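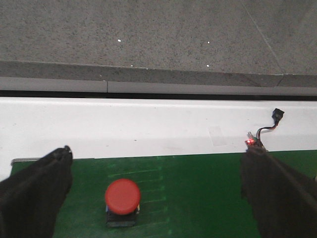
Nendine, gray speckled floor and the step down.

Hi all, quick one before I lose the signal. Answering Juniper mostly but everybody who is growing for the bean swap should read the drying part please.

Juniper Tran wrote:
> Two things. My Moges pods are still green at the bottom of the
> plants and we have had rain every night. Do I pull the whole
> plants or pick what's tan and hope? Second, somebody said the
> envelopes are changing again. I have half a box of the old ones
> and don't want to waste them. Also are we still packing in
> December, and is it at the same place as the list said?
> Juniper

Drying

Pull the whole plants. Moges always does this, top pods rattle and the bottom ones sit there like it's July. If the pods have gone from bright green to a sort of yellowy leather they will finish fine hanging up. Bright green and floppy, eat those, they're good with butter. Hang roots up, somewhere with air moving. Garage rafters, porch, a shower rod if that's all you've got. Not in plastic bags!! Lost a whole bag of Hurkano to mold that way two years back and I could smell it from the driveway.

Shell when the pods crack in your hand. Then leave the beans out in a single layer another two weeks, stir when you walk past. Bite test or hammer test, either one. Should shatter, not dent. If it dents wait.

Freezer: yes, for weevils, but only after they pass the hammer. Wet beans in the freezer are dead beans. A jar with the lid on tight, 6 days, then let the jar come back to room temperature BEFORE you open it or they'll sweat.

Envelopes

Juniper use up your old ones, nobody minds. The new ones are the Bumum coin size, brown, gummed flap. I ordered 1,000 and paid $245 with shipping, receipt is in the folder. They're a bit narrow for the big limas, so limas go in the old envelopes anyway and your half box is a help there.

Label has to say variety, year, your initials, pole or bush. Pencil or real ink. The gel pen runs if it gets the least bit damp and then we have mystery beans, and we have enough mystery beans. 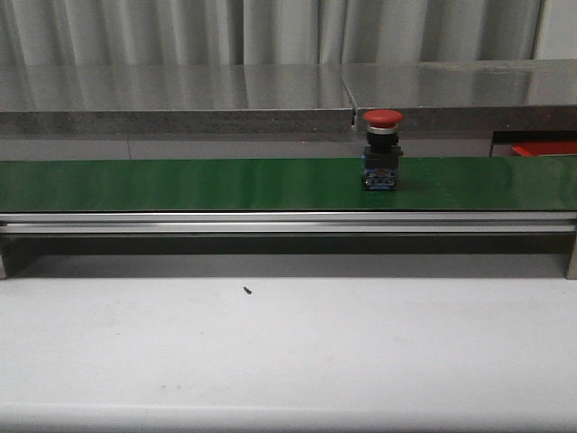 Hurkano is the one I'm worried about this year. We have 146 requests and so far only three growers, and one of those got deer. So if you have even a handful of clean seed send word. Clean meaning grown well away from other runners, it crosses if you look at it funny. I'm putting a dot sticker on every Hurkano envelope so it doesn't get mixed with the plain white runners, and I want a proper red, same as the cap on that emergency stop, not the pinky one from last time that everyone took for Moges. If anyone has a roll of red dots at home tell me and I won't buy more.

Beans to hold back: anything split, anything with a hole, anything wrinkled up at one end. Soup. Off-color ones are a harder call. With Moges the markings wander a lot, so I leave in any that are speckled at all and only take out the solids. Grow the solids by themselves next year if you're curious and tell us what came up.
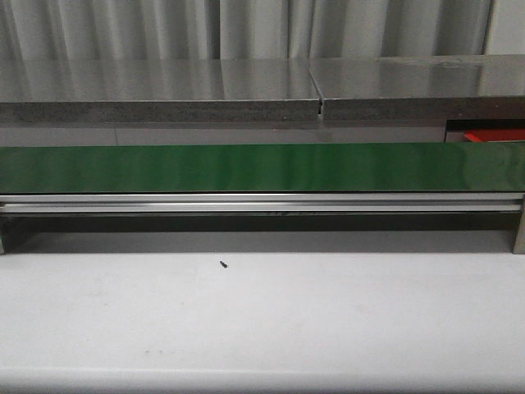 Packing day

Yes December, and yes at Nendine as the list said, from 9 in the morning. Date to follow once I hear back on the key. Mind the step. Bring your beans already shelled, sorted and in jars with the name on the jar, not just the lid, lids wander. Also a soup spoon for scooping and a damp sponge for the flaps. A cardigan wouldn't hurt.

We do one variety at a time, jar comes out, gets packed, jar gets closed and put away before the next one gets opened. I know it's slow. It's how we stopped sending people bush beans when they'd built a trellis.

Lunch is whatever shows up. I'll do a pot of the rejects with a ham bone, and one without.

Still need

Growing notes for the leaflet. A couple of lines is plenty, when you sowed, when you picked, what it tasted like. Reply to me and not the whole list or we'll all get it nine times.

Somebody with a car big enough for the envelope boxes and the scale.

And please check your adress on the sheet, three bounced last year.

Got to run, more soon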